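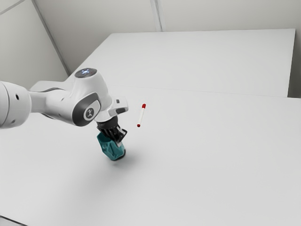
Gellari has spent most of its short life selling one thing: a voice assistant that other companies can put inside their own products under their own name. You may have talked to it in a rental car or a hotel room without knowing. The company says its software now ships in 174 products, up from 21 when it opened its first office above a print shop in Wotham.

In August it will start letting much smaller customers in. The new program, called Osix, is a plug-in module with a microphone, a speaker connector and enough processing power to handle simple commands without an internet connection. A manufacturer wires it to a power supply, fills out an online form listing what the product should respond to, and gets test software back in 12 days.

"The old process took most of a year," says Annick Ouellet, who runs partnerships at Gellari. "A company making desk lamps doesn't have a year, and it doesn't have a speech team."

Osix understands 20 built-in commands at launch, mostly on, off, timers and volume. Anything beyond that goes to Gellari's servers, and the manufacturer pays a monthly fee for each active device. Gellari wouldn't give the price. Customers can also skip the online part altogether.

Verhoeven, a maker of kitchen ventilation hoods, was among the first to sign up. Its product manager, Aarne Väisänen, wanted a hood that cooks could control with messy hands. Fan noise was the hard part. At the top speed, early units missed the word "off" so often that the team moved the microphone to the front lip of the hood and had Gellari retrain the model on recordings from a test kitchen.

Léonie Pons, an analyst who follows the smart home market, expects the modules to sell but has doubts about the fees. "If you buy a hood, you keep it for 15 years," she says. "Who is paying for the server in year nine?"

Ouellet says the built-in commands will keep working if a manufacturer stops paying. Support for more languages is due after launch, starting with Turkish and Finnish.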